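Doblar ropa negra sin perder la paciencia (ni los calcetines)

¡Por fin ha llegado noviembre y con él mi tarde favorita del año! Ya sé que suena raro, pero el cambio de armario me encanta. Hay gente que espera las luces de Navidad y yo espero el día de sacar las cajas de encima del ropero, abrir la ventana un rato y poner toda la ropa encima de la cama. Este año me tocó un martes, empecé a las cuatro y cuando quise mirar el reloj ya era de noche y no había merendado.

Lo que más tengo, y con diferencia, es ropa negra. Pantalones negros, jerséis negros, camisetas negras que para los demás son todas iguales y para mí no se parecen en nada. Esta vez me dio por contar (era el momento, con todo fuera) y salieron 56 prendas negras. ¡56! Mi amigo Nelu Onu, que me llamó a media faena para preguntarme por una receta de lentejas, se estuvo riendo un buen rato. Él tiene tres camisas y una chaqueta, y tan feliz.

El caso es que con lo negro he ido aprendiendo cosas. La primera, que se dobla siempre de día o con una lámpara buena al lado, porque con la luz del techo no distingo el azul marino y luego lo encuentro mezclado en el cajón. La segunda, que los pantalones se estiran bien planos antes del primer doblez. Los aliso con la palma desde la cintura hacia abajo, junto las perneras, hago tres dobleces y de pie al cajón, uno detrás de otro, como si fueran libros. Desde que los guardo así me caben muchos más y no tengo que deshacer una torre entera para sacar el de abajo.

La tercera es la pelusa. Ay, la pelusa. Las mantitas suaves son una maravilla para dormir y un desastre para doblar encima, así que antes de ponerme pongo una sábana lisa de algodón de las de toda la vida y listo. Luego la sacudo en el balcón y a la lavadora. Yo lavo lo oscuro del revés, en frío, a 900 vueltas y con las cremalleras subidas — esto último me lo enseñó mi madre y no hay lavado en que no me acuerde de ella.

Para lo de verano he comprado dos cajas Hemmin, de las que tienen tapa con cierre, y estoy contentísima. Son bajitas, entran debajo de la cama sin rozar y ya tienen su etiqueta escrita a mano. Lo de la playa va en una y los vestidos en la otra. Las mantas siguen en el baúl, que no cierra del todo desde hace casi un año, pero ese es otro capítulo.

Me quedan los abrigos, la estantería de los bolsos y un cajón de calcetines sueltos que prefiero no abrir hasta el fin de semana. Si tenéis un buen sistema para los calcetines, contádmelo en los comentarios, ¡que los leo todos! Para la ropa de doblar ya estoy servida: sábana de cuadros azules y blancos encima de la verde de pelito, lo negro bien extendido en medio y, al fondo, contra las almohadas, el montón de lo que todavía espera su turno. 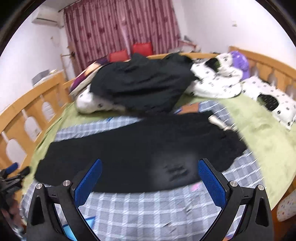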